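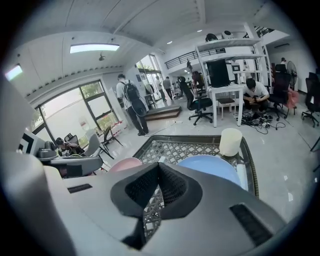 Why don't new dinner plates fit in old kitchen cabinets?

The plates got bigger and the cabinets stayed the same. A cabinet built to hold a 9-inch plate will often not close on one that measures 11 or more, and a lot of older homes still have the cabinets they were built with.

Gráinne Kavanagh hears the question most weeks. She repairs and refits kitchens in Murkance, a town where much of the housing went up within a few years and the kitchens all came out of the same two workshops. The wall cabinets are shallow. The owners move in, unpack the boxes, and find that the door stands open by the width of a thumb.

"They think the hinge is bad," Kavanagh said. "I get called for a hinge. I bring my tools in, I look at it, and the hinge is fine. It's the plates."

She charges for the visit either way, though she said she has often just taken the plates down, put them in a base cabinet, and left without writing anything up.

The trouble starts with how a cabinet is measured. The number on the order form is usually the outside depth, from the wall to the front of the box. The inside depth is less. Take away the back panel and whatever strip of wood was used to hang the box, and a cabinet sold as 12 inches deep may have a little over 11 inches of real shelf. Older ones can have a good deal less than that. Some have a lip along the front of the shelf as well, and a plate that would just clear the door will not sit flat behind it.

Plates are measured at the widest point, rim to rim, which sounds simpler. But makers round the number, and clay shrinks in the kiln by an amount that changes a little from batch to batch. A plate sold as 11 inches can come out of the box slightly over. Most people would never notice at the table. They notice at the cabinet.

Dinesh Nadar buys tableware for Vendik, a wholesaler that supplies gift shops and small department stores. He has worked there long enough to have ordered the same white plate in three sizes, each one larger than the last. When he started, he said, the standard dinner plate in the catalog was 10 inches. It went up by a half inch, then by another half inch, and the old size was moved to a page headed "luncheon."

"We didn't have a meeting about it," Nadar said. "The stores asked for the bigger one because the bigger one looked better on the shelf. You put two white plates side by side at the same price and people pick up the larger. After a few seasons you stop ordering the other."

Restaurants had a part in it too. A wide rim gives a cook room to keep the food in the middle and the edges clean, and customers who ate off plates like that began to want them at home. Registry lists helped spread the taste. A couple picks a pattern from what the store has out on display, and the store displays the large pieces. The plates arrive in sets. If the dinner plate is too big for the cabinet, there are eight of them, and they are all too big.

Then there are dishwashers. Kavanagh keeps a large plate in her van for the purpose of testing them. The lower rack in most full-size machines will take an 11-inch plate, but in some the spray arm will catch on it, and in narrow models it can be a tight fit. She asks customers to let her run the arm around by hand before she signs off on an install. Few had thought to check, and several have gone back to washing their dinner plates in the sink while the machine handles everything else.

The fixes are mostly cheap. The first is to move the plates. A base cabinet is usually around 24 inches deep on the outside, twice what a standard wall cabinet gives you, and any household plate will go in with room to spare. A deep drawer is better still if there is one, as long as the slides can carry the load. Stoneware is heavy. A stack of eight can weigh as much as a loaded toolbox, and Kavanagh has replaced plenty of drawer slides that were meant for dish towels.

People resist this more than she expected when she started out. Plates go up high, glasses go beside them, pots go down low. It was like that in their parents' kitchen. "I've had someone tell me it felt wrong to bend down for a plate," she said. "She tried it for a month and then called me to do the bowls."

The second fix is to store the plates upright in a rack, turned so that they run along the shelf. This works when the cabinet has height to spare. It doesn't help when the shelf above is fixed, and in many of the older Murkance kitchens it is fixed, let into a groove in the side of the box and glued. A plate on its edge needs the same 11 inches, only in a different direction. Measure from shelf to shelf before buying the rack.

The third is to change the door. On a cabinet with inset doors, the kind that sit inside the face of the box, a carpenter can sometimes swap in doors that close over the front. That gains close to the thickness of the door. In a cabinet that misses by half an inch, it may be all that's needed. It also changes the look of the kitchen, and if one pair of doors is changed, the rest tend to follow.

Taking the doors off is the fourth, and some people like it. The plates stick out a bit past the shelf. They also collect dust and, anywhere near a stove, a film of grease, so it suits a household that uses all its plates every few days and doesn't suit one that keeps a good set for holidays.

The last option is to buy smaller plates, and there are more people doing this than a few years ago. Sorcha Hayes sells secondhand china from a shop on the ground floor of the old Sheehan building. She used to break up sets and sell the serving pieces, since the dinner plates sat unsold for months. Now it's the dinner plates that leave first.

She keeps a stock book, by hand, with every piece entered. At her last count in March she had 1,271 pieces on the floor, and 737 of them were plates of one kind or another. She has put a strip of tape on the counter marked off in inches. Customers come in with a number written on the back of a receipt and hold the plates against it.

"They don't ask me about the pattern until they've got the size," Hayes said. "I had a man go through a whole wall of roses and gold edges and he was only looking at the tape. He took six that didn't match. They all fit."

Her advice is to bring the inside depth of the shelf, measured with the door closed as far as it will go with a ruler in the way, and then to take off half an inch. A plate that touches the door every time it shuts will chip in the end, and so will the paint. She also tells people to check for cups that hang from hooks on the inside of the door, which take up space that doesn't show when the door is open.

New plates in older sizes are harder to find but not impossible. Teritz, a small pottery, went back to a 9 1/2-inch dinner plate two years ago after making nothing under 10 1/2 for a long while. Róisín Mac Mathúna, who manages the kilns, said the first run was 1,000 plates and that she had argued for half as many. The run sold through. The smaller plate also stacks closer in the kiln, so each firing turns out more of them, and fewer come out warped. A wide, flat piece of clay wants to sag in the middle, and every extra inch makes it worse.

Mac Mathúna said some of the letters that came in with orders included drawings of cabinets. One had a floor plan.

The food looks different on them. Fiachra Ó Ceallaigh, who cooks for a living and gives evening classes in the back of a hardware store, owned the large kind until he moved into a rented apartment with cabinets he was not allowed to alter. He bought 9-inch plates and found that his usual serving covered the whole surface. He started putting salad in its own bowl. Sauce was a problem for a while. The plates he settled on have a slight wall at the edge, a quarter of an inch or so, and that took care of it.

He kept two of the big ones for roasts and uses them as platters. They live on top of the refrigerator.

For anyone about to order new cabinets, Kavanagh suggests taking the largest plate in the house to the showroom and putting it in the display model with the door shut. Salespeople have been good about it, in her experience. Ask for the inside depth in writing. Wall cabinets can be ordered deeper than standard from most shops, at extra cost, but check how far they will come out over the counter, and whether the person who cooks is tall enough to hit their head on the corner.

She lives in one of the Murkance houses herself. Her own plates are in a drawer to the left of the sink, and the shallow cabinets above it hold mugs, spices, and a radio.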